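The Last Ferry to Onden

So I'd missed the ten to six by the length of the car park, and when I say missed I mean I stood there with my bag open and my scarf in the ticket machine, and watched it go. It even tooted. I've lived in Brerkum long enough to know that the toot is for the harbour wall and has nothing to do with me, but I took it personally all the same.

There was one more boat. There's always one more boat, my mother used to say, and she said it about buses and husbands as well. Mine was due in 50 minutes, so I bought a tea from the kiosk (weak, enormous) and went and sat in the waiting room, where the heater ticks but doesn't do much else.

I should explain that I was going to Onden to give back a key. I'd had it for years. It opened the side door of a house I'd once been very happy in and then, quite suddenly, hadn't been, and in January a letter came to say the place was sold and would I kindly return any keys. Would I kindly! I could have posted it. I bought the padded envelope and everything. I even wrote the address on it, and then I used it to send my sister a pair of gloves.

The woman on the bench opposite had a dog asleep across her feet. She asked if I was going over for long and I said no, just there and back, and she looked at the clock and then at me, quite kindly, and said there wasn't a back. Not tonight. The late boat stays over on the Onden side.

Well, I hadn't thought of that. I had 10 pounds, half a packet of mints and a phone on its last legs. I laughed, and then I found I wasn't quite laughing — you know how it can tip over — and she passed me a tissue without making any fuss of it.

"Annan's does rooms," she said. "Over the pub. The beds are all right if you don't mind the cushions."

"What's wrong with the cushions?"

"There's a lot of them."

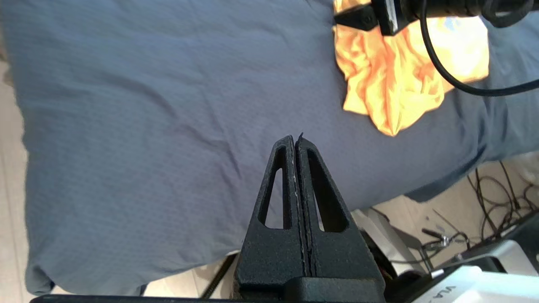

I did go, in the end. The crossing was black and lumpy and I stood outside for all of it, holding the rail with one hand and the key with the other, deep in my pocket. I'd had a speech ready for years, a really good one, with pauses, and somewhere past the second buoy I tried to run through it and could only remember the pauses.

The house had its lights on. New people, boxes in the hall, a child going up and down the stairs on his bottom. The man who came to the door had paint on his glasses, and he took the key and said, "Oh, lovely, which one's this?"

"Side door," I said. "You have to lift it a bit in the wet."

"Lift it," he said, and he called it over his shoulder to someone in the kitchen. "You have to lift it!"

"That's what I've been saying!" the someone called back.

I walked down to Annan's after that and had soup, and rang my sister with the last of the battery. She wanted to know whether I'd cried. I told her the soup was leek.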